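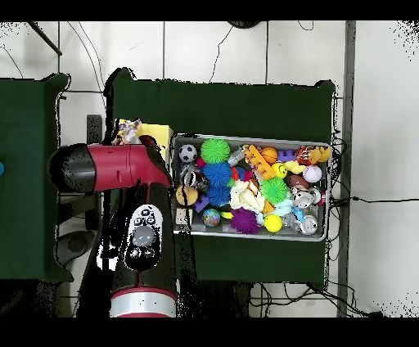
Mixed toy tray on the green table at Purnthorpe.

One tray, one table: how Purnthorpe sorts its lending toys

5 February 2018

The toy library at Purnthorpe lends by the tray. A borrower takes a mixed load of small toys, keeps it for up to four weeks and brings it back in one piece or in several. The stores manager, who asked that the article stick to the method, has run the system for both of its two sites and rewrote the handling sheet last September. We spoke for an hour across the sorting table.

The first subject was the tray. It is metal, rectangular and shallow, with a raised rim. The manager chose it over the deep plastic crates used before.

"A deep crate hides things," the manager said. "You put in a small ball and it goes to the bottom under the soft toys. Then the tray comes back, somebody looks at the top layer, ticks the sheet, and the small ball is missing for a month. With a shallow tray you have one layer and a bit. If it won't fit under that arrangement, it goes in another tray."

The loading is dense all the same. Toys are placed nearly edge to edge, and the manager does not regard this as a fault. A half-filled tray lets balls roll when it is carried, and rolling balls push the lighter pieces over the rim. A full one holds itself still.

The library has 900 listed items, of which balls are the largest group. They are listed by surface before colour: spiky, smooth, stitched, printed. The manager explained that colour had been tried first and gave poor results.

"Two people will argue over whether something is dark blue or royal blue. They won't argue over whether it has spikes on it. So the first word on the label is the surface, then the colour, then the pattern if there is one. Ball, spiky, green. Ball, stitched, white. You can find it on the sheet without thinking."

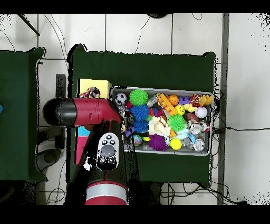 Photo: Purnthorpe toy library stores

The green cloth was the next question. Several surfaces were tested, including the bare table top. The objection to a bare top was noise and movement: a hard ball set down on it will travel. Cloth slows it. Dark green was picked for contrast, as few of the toys are that shade, and pale or bright pieces can be picked out at a glance. It does ruck up at the corners, and the manager has given up pinning it.

"Pins were worse. A pin comes out and you have a pin among toys. I would sooner have a crease."

Items that are not in the tray stay to its left. This is a fixed rule at both sites. The right half of the table belongs to the tray and the left half to anything that is waiting: pieces to be checked, pieces with a torn label, boxes and blocks. Rope toys and fabric pieces are often set on top of a box at that end so that they do not trail across the work.

Asked whether the left side ever fills up, the manager said that it does, usually after a holiday, and that the limit is whatever can be dealt with before the next tray is opened. Nothing on the left goes back to the shelves without its label being read.

The floor under the table is tiled in white. The manager approves of it for one reason, which is that a dropped toy shows up. Grey or patterned flooring had been a nuisance at the earlier premises, where small parts were swept up and thrown out.

We moved on to cleaning. Hard toys are wiped with a mild detergent solution and left on a rack. Spiky balls take longer, as dirt sits between the points, and these are brushed first. Plush is bagged and washed apart from everything else. The sheet allows 33 minutes for a full tray of hard toys, a figure the manager arrived at by timing the job over several weeks.

"It was thirty on the old sheet. Thirty was never true. People were rushing the last part of the tray, and the last part was always the spiky ones, as they had been left till the end. I added three minutes and moved them to the beginning."
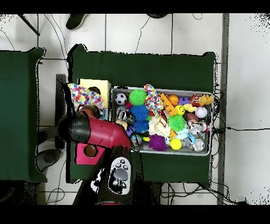

Soft and hard pieces share a tray once they are clean. Some libraries keep them apart, and the manager has been asked about this more than once. The answer given was practical. Fabric and plush fill gaps between balls and stop them knocking together, so a mixed tray carries better than one made up of hard toys alone. It also gives a child more textures to handle, and this is what most borrowers say they want the tray for.

The labels come from Forka, a small printing firm, and are supplied in rolls of 500. They hold on smooth plastic. They do not hold on plush or on anything with spikes, and for those the library uses a sewn tag or records the item on the sheet only. Racking in the store room is by Tuncer, bought second-hand. The shelves were set closer together than the maker's fittings allowed for, and new holes had to be drilled.

I asked what goes wrong most often. The manager did not hesitate.

"Small balls in the corners. You get a little patterned one down in the corner of the tray, with a bigger one leaning on it, and it is missed on the count. Then it is counted next time and the sheet is one over. I would rather be one under. One under means you look for something. One over means your sheet was wrong and you don't know since when."

The cure on the current sheet is to count from the corners inwards. All four corners are cleared first, then the edges, then the middle. Loading runs the opposite way, with large pieces put in at the middle and small ones added last.

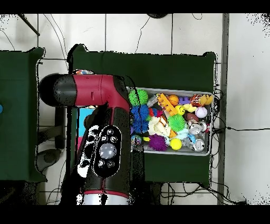

Balls, plush and hard plastic pieces loaded together in the metal tray.

The second site, at Hurkova, uses the same sheet with one change. Its table is narrower, so waiting items go on a side shelf. The manager is not fond of the arrangement, as the shelf is behind the person sorting, and intends to replace the table when the budget permits.

There are no plans to add to the stock this year. Worn balls will be replaced like for like, and the listing by surface will stay. The manager would like a second cloth for each site so that one can be washed while the other is in use. At present the table is bare on wash days, and no sorting is done until the cloth is back on it.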